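Branirby's toy library opens a second room

Good news for families in Branirby – the toy library on Hostura Street has doubled its space! The new room opened on 18 January 2025, and the line of strollers reached the bakery before the doors were even unlocked.

Members can now borrow 7 items at a time, up from four, and keep them for 20 days. Modeling clay and cutters are on the lending list for the first time, along with a big new shelf of puzzles.

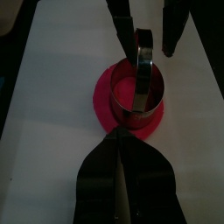 The yearly fee stays at 100 kronor per family, and grandparents can share the same card. Last year the library made 1,820 loans, with December the busiest month by far.
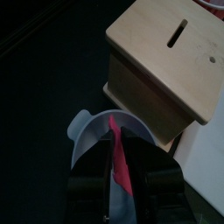
Ronja Viklund
Local news reporter

Money for the room came from Brerkomska, the housing company that owns the building, and the paint was a gift from Sjöberg, the hardware store next door. The walls are a cheerful yellow now, and there's finally a place to park a stroller – hooray for that!

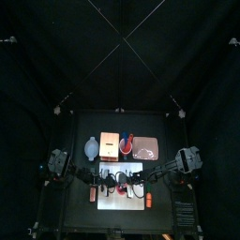 When to visit

The library is open every afternoon from two until six. Returns can be dropped off at any time during those hours, and new members should bring a photo ID.

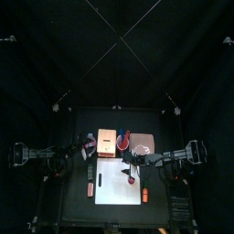
Lovisa Lindholm: We've borrowed from them for three years and the kids never get tired of it. Please think about a morning opening too, some of us work evenings!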